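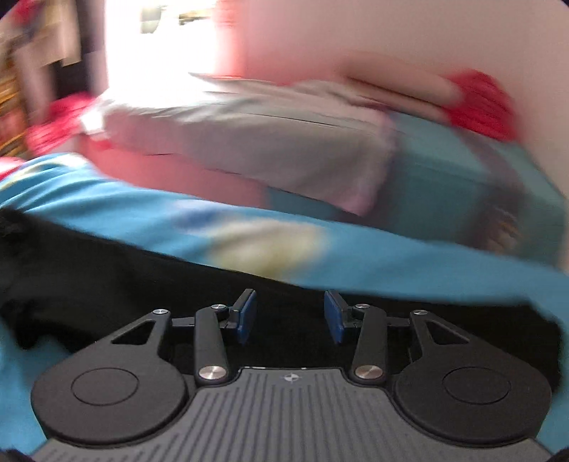

2023-03-23 – gripper unit 2, left finger sticking

Bed task, folding dark clothes on the blue blanket. Left finger started lagging on close after 345 cycles. Log shows the width reading frozen for roughly 60 frames, then a jump. Trigger felt normal the whole time, so the operator had no warning.

Stopped and swapped to the Reteo unit. Gergely opened the bad one on the bench. Lint wound around the left lower pivot, and the screw under the cap had backed out. Right side clean. Encoder cable OK, reseated anyway.

Cleaned, threadlocked, ran 5 open/close sweeps by hand. No lag, but that is too few to call it fixed.

Last 2 episodes before the stop are marked bad. Kinga to check whether earlier ones show the same freeze – the sync script would not flag it.

To do: add a frozen-width check at startup. Ask Satero for spare pivot screws.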